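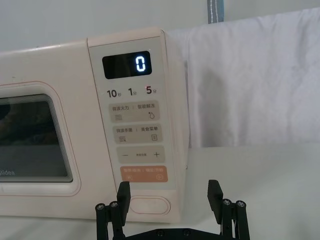

Who may restart an arm after a protective stop?
The operator who is signed on to that session, once they have walked up to the cell and looked at it. A restart from another room isn't allowed, even if the software offers it.

Tavden appliance episodes: rules of use

These are the working rules for the Tavden recordings made at Nastham. They go with the data so that anyone adding episodes does it the same way.

Before a session
Limit arm speed to 80 mm/s within reach of an appliance.
Test the stop button on Monday and after any change of gripper pads.
Leave ovens and kettles empty unless the task sheet names a load.

During a session
One operator per arm. Hands stay out of the cell while the drives are on.
After 3 failed presses on the same button, end the episode and mark it "abandoned" — don't nudge the appliance and carry on.
Appliance labels stay in their original language. Write the task prompt in English and copy the label text into the label_text field.

Contents
Nearly 4000 episodes, sorted into 11 tasks. Abandoned episodes are kept, in their own folder.

Known gaps
The early Buchanan sessions have no force readings. Don't use them to set contact limits.

Changes
Send proposed changes to Gregor Halliday. Kazuhiro Onishi signs off anything that touches speed or force. Gonoren exports follow the same rules.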